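Skip to content
Nernerlow Kids / Ask Me Anything / Around the House

Where Does My Wrapper Go?

May 5, 2019

I had a snack before I sat down to write this (cheese crackers, if you must know), and when I was done I had a crinkly little wrapper in my hand. So I did what you do. I dropped it in the trash, and I forgot about it in one second flat.

Then I started wondering. Where is it going? Who picks it up? And why do we put a bag inside a bin, when the bin is already a perfectly good thing to put stuff in? I had to go find out, and now you get to hear all of it!

Let's begin with the bag. Grown-ups often call it a liner, because it lines the inside of the bin, the same way a coat has a lining. Imagine a bin without one. You toss in a banana peel, a drippy yogurt cup and some pencil shavings, and by the end of the week you have to scrub the whole thing out. Yuck. With a liner, you lift out the bag, tie it up, and the bin underneath stays pretty clean.

The trick is the fold. You open the bag, push it down inside, and then pull the top edge out and over the rim all the way around. If you skip that part, the bag slides down the first time something heavy lands in it, and then you're fishing for it with your fingertips. I have done this more times than I'd like to say.

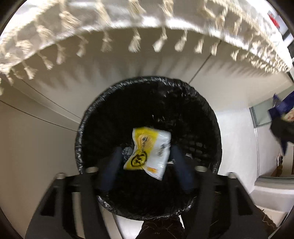
Looking straight down into a black bin, with the liner folded over the rim and a yellow and white wrapper in the opening.

Now, about wrappers. They look so simple! But lots of snack wrappers are made of very thin layers stuck together. One layer might hold the printing, another keeps the air out so your crackers don't go soft, and sometimes there's a super thin coat of metal that makes the inside shiny. All those layers are great for crackers and not so great for recycling, because it's really hard to peel them apart again. That's why most towns ask you to put snack wrappers in the regular trash.

Here's a test I like. Scrunch an empty wrapper in your fist, count to five, and open your hand. Does it spring back open? Then there's probably plastic in it. Paper mostly stays scrunched. It's not a perfect test, but it's fun and it's noisy.

Okay, so the bag is full and tied. What next? In Witberg, where I live, it goes into the big bin outside, and a truck comes by early in the morning. My street has 121 houses on it, and the truck stops at every single one! Inside the truck there's a strong metal plate that squashes everything flat, so there's room for more. After that it drives out to a place called a transfer station, where the trash gets moved onto even bigger trucks. Those go to a landfill, where it is buried in layers under soil.

A thin plastic wrapper can stay in a landfill for a very, very long time. It doesn't rot the way an apple core does. Worms and tiny living things can munch up an apple core, but they don't know what to do with plastic.

Things to try at home:

Ask if you can be the one who changes the liner this week. Remember the fold!

Look up what your town recycles. The rules are different from place to place, so your cousin's list might not match yours.

Pour some crackers from one big bag into a little tub with a lid, and see how many small wrappers you don't need.

Next time: why do bananas get spots?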